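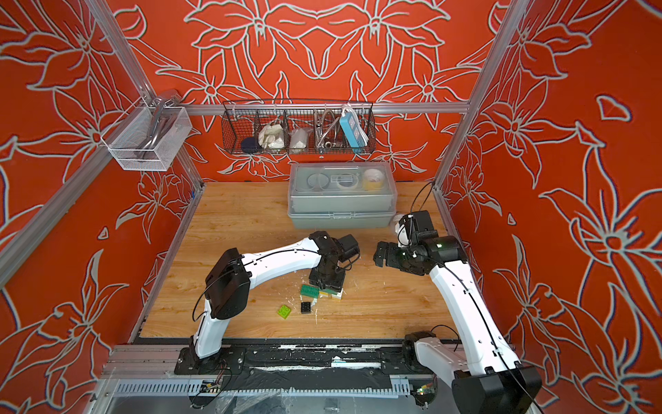
Flower pattern on red walls, wooden tabletop

Gurkthorpe to Callton: when did the ferry families leave?
Local and Family History > Migration

saltpan_reader
April 4, 2026
Good evening to all. I am trying to understand when the ferry families moved from Gurkthorpe to Callton. The parish booklet says they left in 1702, after the flood in February of that year. But I have read the burial register, and three of the families are still buried at Gurkthorpe for a long time after the flood. My mother's people were among them, so I would like to have it right.
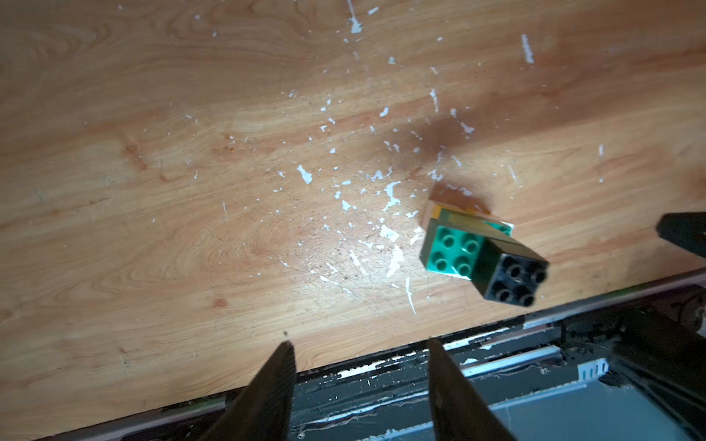 Wooden tabletop with white flecks

tollbook
The booklet is not a good source. It was put together from newspaper columns, and the writer gives no references. The flood did happen, but I don't know any paper which says that people left because of it.

saltpan_reader
Thank you. I had the same doubt. What I do have is a copy of the ferry lease, and the rent is paid from Gurkthorpe without a break. The older lease of 1446 is mentioned in it too, with the same landing place.
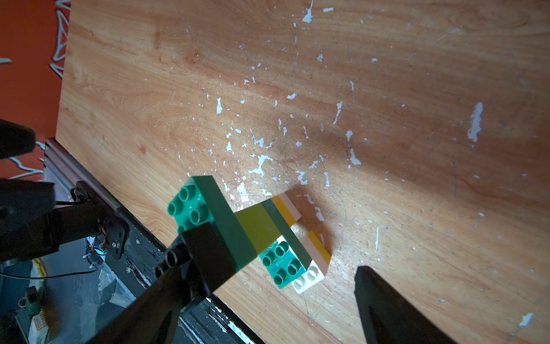 The names in the lease are spelled in a different way each time, and one of them I cannot read at all. It may be a trade and no surname. If somebody is used to this kind of handwriting, I will type out the lines for you.

marshgate
I don't agree with tollbook. My grandfather told the flood story, and he had it from his own grandfather. A paid rent shows only that one person paid it. The wives and children could be in Callton already.

tollbook
Could be, yes. But then there should be baptisms in Callton, and I went through nearly 100 pages there and found none of these names. 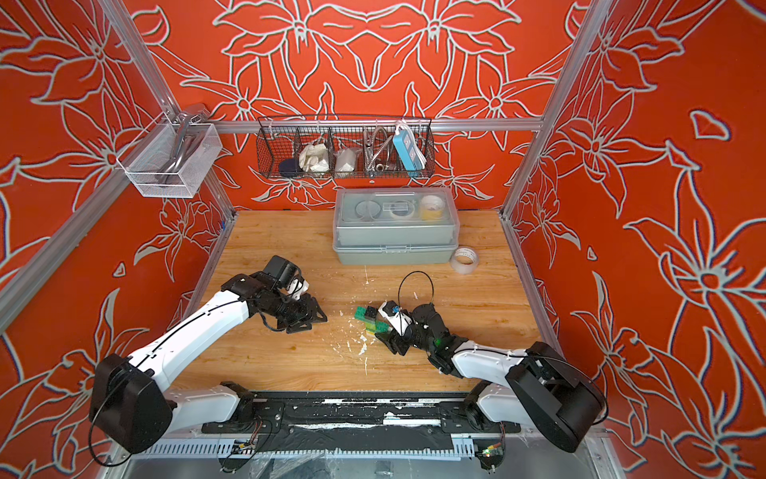
marshgate
Callton had a chapel as well as the church, and the chapel book is kept separately. Did you look in that one? It is easy to miss - the index puts it under the old manor and not under Callton.

tollbook
No, I did not. I will order it.

saltpan_reader
Please tell us what you find. I will type the lease lines tomorrow, with the spelling as it stands.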